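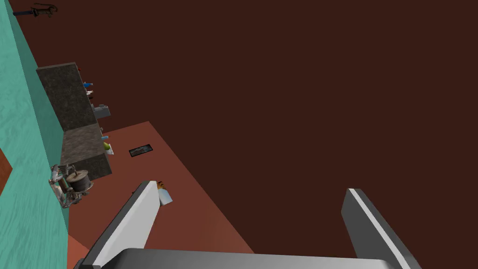
Sitholm Service Robotics Group, Kitchen Team

March 2021

Budget day tomorrow, so of course I spent tonight fiddling with the sim instead of finishing the spreadsheet. I did get the gripper down low near the little bottle with the yellow top, and I reckon floor pickups deserve a line of their own in the request. Counters get all the attention! Everyone wants to see it lift the green fruit in or beside the white container, but people drop stuff, and the thing has to reach the floor without whacking into the granite.

Anyway, the money. Suqin wants one arm now and a second in the next round. Junhao wants both together so we only do the paperwork once (he has a point, the forms are dreadful). I've been back and forth all week and have landed with Suqin, mostly on account of the bench, which needs reinforcing before it can carry even one of them. The Eklund quote has a 12 week lead time. The Itus one is 5 weeks but leaves out the controller cable, the mounting plate and the training, and once I'd added those back in there was hardly anything between them. Cheeky.

Fingers are the other sore spot. Jinfeng has asked for 20 spare pairs, which made me laugh out loud, and then I remembered February and stopped laughing. I've put down 12 and will see if anyone argues. Long flat blades like the ones in the sim are my favourite for narrow things, though I'd love a softer set for fruit as well. Haven't found a price for those yet. Must ring Fomness in the morning.

Also forgot freight! Had to go back and squeeze it in under "other", along with the emergency stop and a new trolley. The old trolley has one wheel that goes its own way and I'm not trusting it with anything that expensive.

Trinidad read my draft over a cuppa and said page 19 contradicts page 5 on the warranty. She's right, blast it. Zhuoran is going to fix the table while I rewrite the paragraph, and then it's off to finance by noon.

Bed now. Remember to bring the tape measure in for the doorway.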